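# An open day at the Nendanano district assembly

I finally made it to the open day at the Nendanano assembly building, and I'm so glad I went! It runs once a year in January, doors at 9 a.m., and you don't need a ticket. I took the early bus from Girport and was in line by 8:40 with maybe a dozen other people, most of them with kids.

The tour starts in the public gallery. I had pictured a dusty balcony, but it has 100 seats, all with a clear view of the speaker's chair, and you can hear every word from the back row (I tried it). Our guide let us go down to the floor afterward and sit at the members' desks. Each desk has a voting panel with three buttons, and we held a mock vote on whether the Bastis road should get a bus lane. It passed easily, and the kids demanded a recount.

After that came the part I'd been looking forward to most, the petitions office. Last year it received 567 petitions, and every one of them gets a number, a folder and a written reply. The staff had laid out a few old ones for us to read. My favorite asked for a footbridge at Kuipers and came with page after page of signatures, some in crayon. 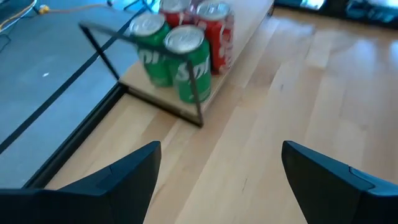 The footbridge got built, by the way. It took two terms and one very long budget debate, and the folder has all of it — the engineer's letters, the objections, even the bill for the paint. I could have stayed in that room all morning.

We moved on to the committee wing, where 25 of us squeezed into a room meant for half that. A clerk walked us through how a bill gets from first reading to a final vote. She used a real one, on market stall fees, and showed us the version with all the crossed-out lines. I've voted in every local election since I was old enough and I still learned a lot. I had no idea, for instance, that a resident can ask to speak at a committee hearing, or that the form is a single page.

The last stop was a question session with two sitting members, one from each side of the chamber. People asked good, pointed things about the clinic in Bastis and the late school repairs in Girport. The answers on the clinic were solid. The ones on the schools were a bit foggy, and a woman in front of me said so, loudly, and got a proper date out of them.

By noon the front desk had counted 900 visitors, and the line still went down the steps. Go early if you can, and bring a snack, as the café closes for the day. The petitions office is open to the public on weekday mornings too, and I'm already planning to go back and read the rest of the Kuipers folder.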